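Home | Topics | Work and Jobs | Ask | Sign in
Last updated 20 May 2023

What happens to the attendants when laundry folding gets automated?

Gifty Korletey
I work for Darko, a linen and home laundry service. We wash and fold 3,000 pieces a week and some of us also go into customers' homes to put things away. Management wants folding machines at the plant by July. Eight of us fold full time. They say no layoffs, but they won't say what our jobs will be. Has anyone been through this?

Akua Ametepe
Yes, at Sostham. We got two folders for flat goods. They do 900 towels a shift and they are good at towels. Sweatshirts, fitted sheets and anything with a hood still came to us. Home visits didn't change at all. Putting clothes away in a bedroom is slow work even with grippers, one fold of cloth at a time, with a bed for a table.
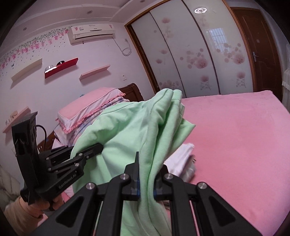

What changed for us at the plant:

- Less standing, more feeding and clearing jams. My wrists got better and my back got worse.
- The piece rate went away. Ask now what replaces it, and get it in writing.
- Two people trained on the machine and got a raise. The rest of us had to ask for the training.

Efren Dela Peña
depends on the machine. ours was a Celtadex and it was down half the time

Nana Atinga
Agree with Akua about the rate. Also ask who does the sorting. It was added to our shift with no extra time and we only found out the first morning.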